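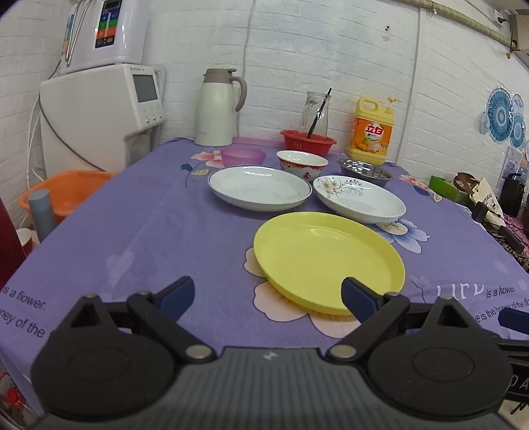 ## 3.2 The table as a place to put things

**Figure 4.** Plates, bowls and a basin on a table with a printed cloth. Behind them stand a pitcher, a glass jar and a pump bottle of dish soap.

Most writing on household tables assumes they are for eating. Our 231 households were kinder to the table and asked more of it. In the Gidotthorpe interviews, the word "table" came up 1,746 times, and only a modest share of those mentions had a meal anywhere near them. People sorted on it, stacked on it, and left things on it for someone else to deal with.

Figure 4 is a fair case of what we call the *mixed set*: tableware that has never been introduced to itself. The two white plates might pass for relatives until one notices that only one has flowers. The yellow plate is plastic and makes no claim to kinship. The bowls are no closer, one being translucent pink plastic and the other white porcelain with red patterning, and the steel basin keeps its own company near the back. Retail catalogs of the Sukano type show dishes in matched groups. Among our respondents, matched groups were mostly described in the past tense, and usually ended with a story about a tile floor.

We had expected mixed sets to be a source of mild shame. They were defended with some heat. Respondents could say which plate was for toast and which for guests, and one household maintained a plate for "guests we know." Raju's earlier coding scheme had a single category for all of this, labeled "assorted." We have retired it.

The second feature of interest is the dish soap. Cerker's model of kitchen zones places cleaning supplies at the sink and treats any departure as drift. We find the model tidy and the kitchens less so. Soap on the table appeared in 20 of the households, and in the follow-up visits in August it was still there in most of them. We are reluctant to call something drift when it has its own spot.

Last, the cloth. Printed covers of this sort often carry English text, and the one in Figure 4 offers "is the honey of the flo" along one side, with the flowers themselves supplied in pale pink and blue. Respondents with worded cloths had seldom read them. Asked to recite the text from memory, one man got as far as "is" and then offered us tea. Tiongson treats table text as a statement of household values, a reading we tried hard to support and could not. The plates go on top of it, and for most purposes that settles the matter - though Satish Raju, who did the coding, would like it recorded that he read every word.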